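FOR IMMEDIATE RELEASE
April 2019

Nandora Student Robotics Club Takes On the Laundry

Members of the Nandora Student Robotics Club will spend this term teaching a pair of robot arms to fold clothes, a skill several of them are understood to be still working on at home. The project, named Plumby after a vote that the club would rather not discuss, will be entered in the Rivas Student Automation Cup in November.
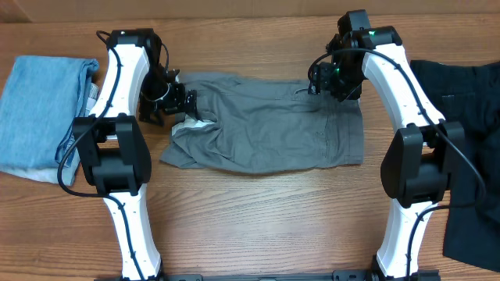
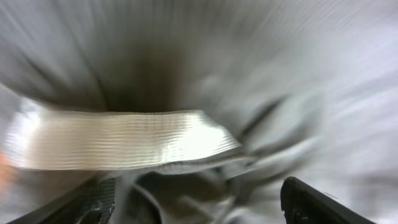 Plumby at work on the club's folding task, grippers and fabric at close quarters.

Why did a student club choose laundry?
Cloth is hard for a robot and cheap for a club. A box keeps its shape when it is picked up, while a garment has a new one every time, so the students get a fresh problem with each attempt and never run out of material.

The club has logged 621 practice attempts so far. Team leader Hiếu Bùi is careful about how these are described.

"We say attempts," said Bùi. "Some of them were folds. One was more of a parcel. My mum has seen the videos and has asked whether the robot is taking after me."

Under the Cup rules, each team has 300 seconds to fold a set of everyday clothes with no human help. Shouting is allowed – the judges have found it makes no difference. Up to 2 restarts are permitted.

Parts and bench space have been supplied by Bokomar, the club's sponsor, which has asked for its name on the team shirts. The shirts will be ironed by hand.

New members are welcome at any level. Experience with code is useful, and so is a bag of old clothes.

ENDS

Press enquiries: Hiếu Bùi, Nandora Student Robotics Club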